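Sornside students take their two-armed robot to the Strand

I've been dropping in on the Sornside robotics club on and off since March, and they finally have a date. On May 17, 2025 the club takes its pair of robot arms down to the Strand hall for the regional student showcase, and I'll be in the front row with a coffee and probably too many opinions.

There are 11 students on the team this year, most of them new to it. They've named their project Istum (I asked why and got four different answers, so I gave up), and the idea is to get two arms working together on the small, fiddly jobs most of us do without thinking. One arm is hard enough to program, they told me. Two of them sharing the same bit of table is a whole other headache — you should hear the groans when they bump.

Lewis Morrison runs the club and has the patience of a saint. He says the students did all the wiring and mounting themselves after school, and that the hardest part has been getting everyone to write down what they changed before they change it again. "The notebook is half the mark," he told me, and I could hear somebody sigh behind him!

The showcase works like this: each team gets 11 minutes at the table, set-up included, and the judges choose the task from a list sent out ahead of time. Sornside is up against teams from all over the region, and Rillico, the electronics shop on the main street, is putting up the prize, a box of parts that the kids talk about as though it were a new car.

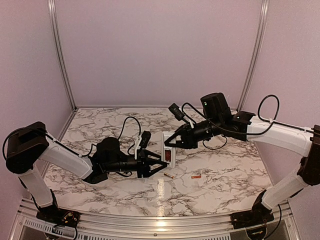
Practice has been all about small household stuff lately, and I'm completely hooked on it. The arms have been at it with a narrow white plastic gadget, both grippers in close, and a couple of little loose batteries on the marble-look tabletop beside them. I've chased batteries like those across my own kitchen counter often enough, so my sympathies are entirely with the robots.

Doors open at 11, and entry is a gold coin. If you can't make it, the club is planning a show-and-tell back at Sornside for families and neighbours afterwards, and Lewis says anyone curious is welcome to come and have a look.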